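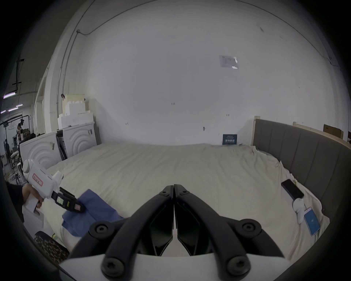 Gridimlow Upholstered Bed

Sold by Skirnbridge
Color shown: Gray with light wood trim
Availability: Made to order
Delivery within our service area: $50

The Gridimlow is a large bed with a padded gray headboard. The padding is divided into tall vertical channels, and a strip of pale wood runs along the top edge. It is sold as a complete bed frame with the headboard attached. Mattress, bedding and pillows are sold separately.

We have carried the Gridimlow on our floor longer than any other upholstered bed. The current version has the same headboard as the first one, with a stronger center rail and a different set of bolts. If you bought an earlier Gridimlow and need parts, see Replacement Parts below before you order, as the old bolts do not fit the new rails.

Overview

Headboard: Padded, vertical channel tufting
Trim: Light wood
Upholstery: Woven polyester from the Karagiannis line
Overall width: 70 inches
Mattress size: Queen
Support: Slats with center rail
Box spring: Not needed
Assembly: Required, tools included
Warranty: 5 years on frame, slats and hardware

The headboard

Each channel is padded and stitched separately. The seams run straight up and down, so there are no buttons to catch hair or come loose. The padding is firm. It is meant for sitting up against with a book or a phone, and it will feel hard to anyone used to a pillow-back headboard. The foam softens a little in the first few weeks and then stays where it is.

The wood strip protects the top of the fabric, which is where most upholstered headboards start to look dirty. It can be wiped down with a damp cloth. People do use it as a shelf, and a light box or a paperback will sit on it. We do not recommend putting a lamp or a glass of water there.

The gray is a middle gray. It looks lighter next to white sheets and darker next to a beige or brown duvet. If you are matching it to paint or curtains, ask for a fabric swatch. Swatches are free, and you can have up to 3 at a time.

Fabric choices

Gray: Kept in stock at the workshop. Shortest wait.
Sand: Made to order. Shows less lint than gray.
Navy: Made to order. Shows more lint and pet hair.

All of the choices come with the same light wood trim. Dark trim has been discontinued. We are asked about this often, and there are no plans to bring it back.

Mattress and bedding

The Gridimlow takes a standard queen mattress, foam or spring. The slats are fixed with a strap along each side and can be rolled out from either end.

Fitted sheets should have deep pockets. Shallow sheets tend to pull up at the corners nearest the headboard, where the mattress sits close to the padding and there is not much room to tuck. Delphine Crenshaw in our bedding department suggests putting on the headboard corners first, then the foot.

For a duvet, choose one wide enough to hang over both sides. The side rails are upholstered and look fine uncovered, but a duvet that stops short of the edge makes the bed look smaller. Plain colors in white, beige or blue all go with the gray. A blue pillow against a beige-gray duvet is an easy combination if you want some color without changing the whole set.

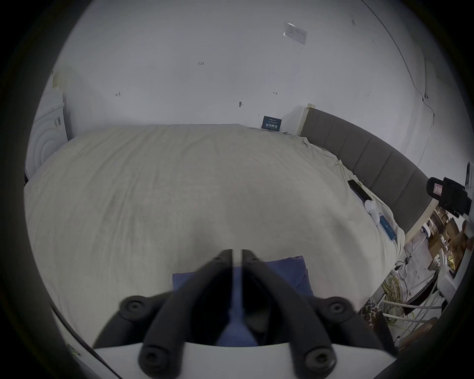 Room size and placement

The headboard is heavy and should stand against a wall or close to one. It is finished on the back with a plain black liner cloth, so it can be seen from behind, but the liner is thin and will tear if furniture is pushed against it.

In a small apartment or a one-room studio, many customers put the bed with one long side to the wall. This works with the Gridimlow. Leave a hand's width on the wall side so that you can reach down to tuck the sheet. If the foot of the bed faces an appliance or a closet, measure with the door fully open before you order. A front-loading washer needs room for its door and also room for you to bend down in front of it.

Keep the bed clear of radiators and floor vents. Direct heat dries the wood trim and can open the joint at the corner.

What arrives

The bed ships in separate cartons:

Headboard, assembled and wrapped
Side rails and foot rail
Center rail with legs
Slat roll
Hardware pack with hex keys and spare bolts
Printed instructions

Check the hardware pack before you start. If anything is missing, call the store and ask for Lefteris Makris in parts. He can usually mail it the same afternoon if you call before 2 p.m.

Assembly

Two people should put the bed together. One person has to hold the headboard upright while the other starts the bolts.

1. Stand the headboard against the wall in its final position.
2. Hang the side rails on the brackets and start the bolts by hand. Do not tighten yet.
3. Attach the foot rail.
4. Drop in the center rail and adjust its legs until they touch the floor.
5. Tighten all bolts, working from the headboard down.
6. Unroll the slats and fasten the straps.

Tighten the bolts again after the first month. Most reports of squeaking come from beds where this was skipped.

Care

Vacuum the channels with a soft brush attachment. Dust settles in the seams, and a crevice tool will get it out if the brush does not reach. For spills, blot with a dry cloth and then with a little mild soap and water. Test any cleaner low on the side of the headboard first. Do not use bleach or steam.

The covers are not removable and cannot be machine washed.

Replacement Parts

Slat roll, all versions
Center rail leg, current version
Bolt set, current version
Bolt set, older version (limited supply)
Trim strip, light wood

Headboards cannot be bought on their own.

Customer comments

Good solid bed. The padding is firmer than I expected from the store but I got used to it. Took us most of an evening to put together because we tightened the rails too early and had to back everything out.
Kristine Macapagal

The gray is right for our room. I took one star off because the cartons are heavy and our building has no elevator. Delivery to the door means the front door of the building, so ask about stairs when you order.
Areti Gkikas

We had it for a year before the first squeak. Tightened the bolts and it stopped.
Yiran Lü

Related items

Tostetti bedside table, light wood
Tostetti storage bench, gray
Queen slat roll
Deep-pocket fitted sheet, off-white

Orders placed in June may take longer while the workshop is closed for inventory. Stair delivery and removal of an old frame can be added at checkout.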